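# Griseck two-arm bench kit: review after 47 hours

Annatjie Mthembu and I ran the Griseck kit on one job: pick up a phone charger, push it into a socket on a power strip, let go. The strip was left unpowered throughout. We used the stock grippers and the Drinden control software at its default settings.

Assembly took a Sunday. Both arms bolt to one aluminium rail, and the slotted cable tray below it is worth having. The fans, bowls and vegetables we use as clutter all fit within reach. 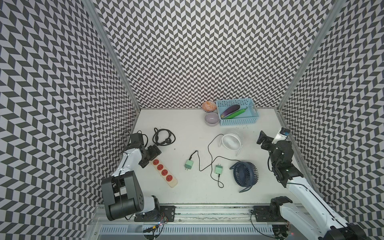

Over 866 insertion attempts the kit stalled 46 times. Most stalls were harmless: the prongs met the socket face at an angle, the wrist servo hit its current limit and the arm backed off. Nine were not. In those the gripper kept closing after the software had logged a stop, with an overrun of about two seconds. The Drinden log shows the stop command sent; the servo did not acknowledge it until it had finished its move.

The emergency stop cuts power to both arms and worked every time. It also lets them drop. Keep hands out from underneath.

The second fault concerns leads. The software plans a path for the charger body and ignores the cable attached to it, which can end up between the fingers. Check the lead at the point where it leaves the charger. Any charger with a worn lead should be kept away from mains power.

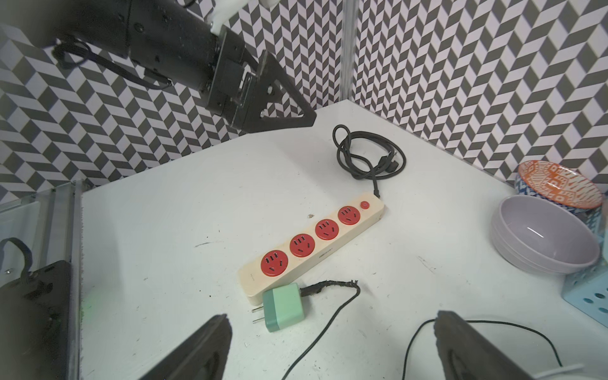

## What we changed

- Gripper closing speed halved in the settings file. No overruns in the last two sessions, which is too few to call it a fix.
- Leads inspected before each run.
- Strip kept disconnected, with the plug left on the table in view of the operator.

## Verdict

Sound mechanics, poor stop handling. Griseck should correct the acknowledgement fault before selling the kit to schools. We would not run it unattended.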